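Last revised in December. Applies to foam, hollow plastic and coated polystyrene fruit and vegetables of the type used in table bowls, shop windows and play kitchens.

## Cleaning artificial fruit and vegetables

### Sort by surface first

Cleaning method depends on the surface, and the material underneath matters less than most people expect. Set all pieces out on a hard floor or table and divide them into three groups:

- **Smooth:** peppers, apples, plums. Wipe clean.
- **Textured:** netted melons, pebbled avocados, wrinkled squash. Brush, then wipe.
- **Flocked or fabric:** peaches, some leaves. Dry brush only.

Check each piece for an open seam or a loose stem before any water is used. Foam cores take up water through a seam and dry very slowly. Seal open seams with clear craft glue and leave overnight.

### Dry stage

1. Brush with a soft, dry paintbrush, working from the stem end down.
2. On netted skins, follow the raised lines first, then go across them.
3. Hold the stem at its base while brushing. Most stems are pushed into a shallow hole with a spot of glue and will turn if knocked.

A vacuum with a brush head is acceptable on large pieces at the lowest setting.

### Wet stage

Mix 500 ml of lukewarm water with a few drops of dish soap. Wring the cloth until it no longer drips. Wipe, follow with a second cloth dampened in plain water, and pat dry.

Colors that fade from one shade to another, such as red into orange or yellow, are often sprayed on over a base coat. Test at the bottom end. If color comes off on the cloth, stop and go back to dry brushing.

Do not use:

- rubbing alcohol or nail polish remover
- melamine sponges
- the dishwasher
- bleach in any dilution

For greasy film on pieces kept near a stove, use 70 ml of white vinegar in the same amount of water. Rinse the cloth often.

### Dark pieces

Dust shows most on black or near-black skins. Jacobus Van der Merwe, who dresses the windows at Trindade, uses a dry shaving brush on avocados and leaves off the wet stage completely. Furniture polish gives a shine that looks wrong on a pebbled skin and collects dust faster.

### Setting back out

Place the largest piece first, at an angle, and put the smaller ones against it. Keep one dark item next to the yellow ones for contrast. A shallow plate with an irregular rim holds a few pieces; a flat-rimmed plate lets the round ones roll off.

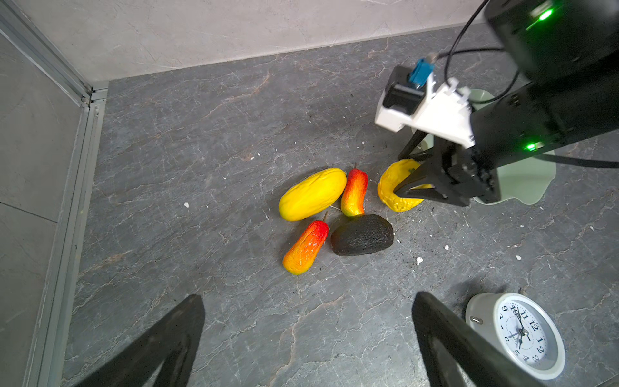
*Netted melon, red-to-orange pieces, dark avocado and wrinkled yellow squash, with a pale green wavy-rimmed plate.*

### Storage

Wrap painted pieces singly in plain tissue. Newsprint can transfer. Store heavy pieces at the bottom of the box, stems facing up, away from heating pipes and direct sun.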